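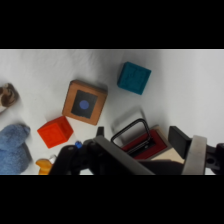 Never soak wooden toys, one reader wrote to me in May, not even for a minute, the grain comes up like a cat's tongue and the paint lifts at the corners. And yes, fair enough, I have done exactly that to a whole bag of bricks and spent my evening sanding them smooth again, so the method below has no soaking in it at all.

Family > Toys and games > Cleaning and mending > Second-hand wooden toys

How to clean up a bag of second-hand wooden toys

I buy most of my wooden toys by the bag from Gillies, the charity shop near me, and they usually arrive sticky. Jam, felt tip, the remains of a price label, that sort of thing. It's an easy job to put right but it does need a bit of patience, mostly for the drying.

What I use: a bowl of warm water with a small squirt of washing-up liquid, two or three soft cloths (I like the Clitex ones, they don't shed fluff, but an old T-shirt does the job), an old toothbrush, 200 grit sandpaper and a tin of Zavel beeswax polish. Plus a big clean surface covered with something pale, so you can see what's coming off.

1. Sort first. Tip everything out and make two piles, painted and bare wood. Anything with a split, a loose peg or a bit of metal poking out goes to one side for later. If paint is flaking, or the toy looks properly old, I don't give it to a child. Old paint can have lead in it and sanding it makes the dust worse, so please don't be tempted!

2. Wipe, don't dunk. Wring the cloth out hard before it goes anywhere near the wood. It should feel damp and leave no puddle behind. Do one toy at a time, all the sides, then dry it straight away with a second cloth. Painted ones get a light touch and I always test a little patch underneath before I get going. If colour comes off on the cloth, stop there and dust it dry.
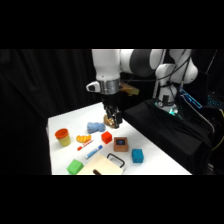 The toothbrush comes out for grooves and holes, and for those little carved letters that fill up with goodness knows what. Dip just the tips of the bristles, tap them on the edge of the bowl and brush along the grain. For old label glue I rub on a tiny dab of cooking oil, go and have a cup of tea, then wipe it off with the soapy cloth. Felt tip on bare wood won't wash out, it only spreads, so leave that for the sandpaper.

3. Let them dry. I used to rush this and put wax on the same afternoon, and it went cloudy and tacky and I had to take the lot off again. Now I leave everything spread out with gaps in between for some 48 hours, and turn each piece over when I walk past and remember. Keep them away from the radiator (I cracked a lovely little cart that way).

4. Sand the bare ones. Only the bare wood, and only lightly. Fold the paper into a small pad and go with the grain, four or five strokes on each face and then a quick roll over the corners. Open a window, or do it outside if it's dry. Wipe the dust off with a barely damp cloth and give them another hour.
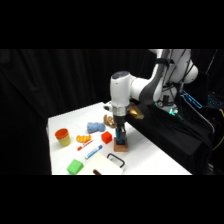
A small brown wooden block, with toys spread over the white table.

5. Wax. Check your tin says it's suitable for children's toys, as plenty of furniture polishes aren't. Put a very thin smear on a cloth, rub it in, leave it for ten minutes or so and buff. If your fingers slide about on it you've used too much, so just keep buffing with a clean bit of cloth. I do one coat on blocks and two on anything that's going to be chewed or dragged round the garden.

My last bag went to the toddler morning at Wernonus Hall, which runs until 11, and the blocks came home with me afterwards for another wipe. A quick going-over like that is plenty between proper cleans. I re-wax when the wood starts to look chalky, and that can be anything from a few months to a year depending on how much dribble is involved.

For storage, use a cloth bag or a basket with gaps in it. I kept mine in a lidded plastic tub one winter and they smelled of cellar until spring. A day on the windowsill with a bit of bicarb in a saucer next to them helped, though the big blocks needed a second go.

Posted in: Thrifty fixes, Wooden toys, Spring cleaning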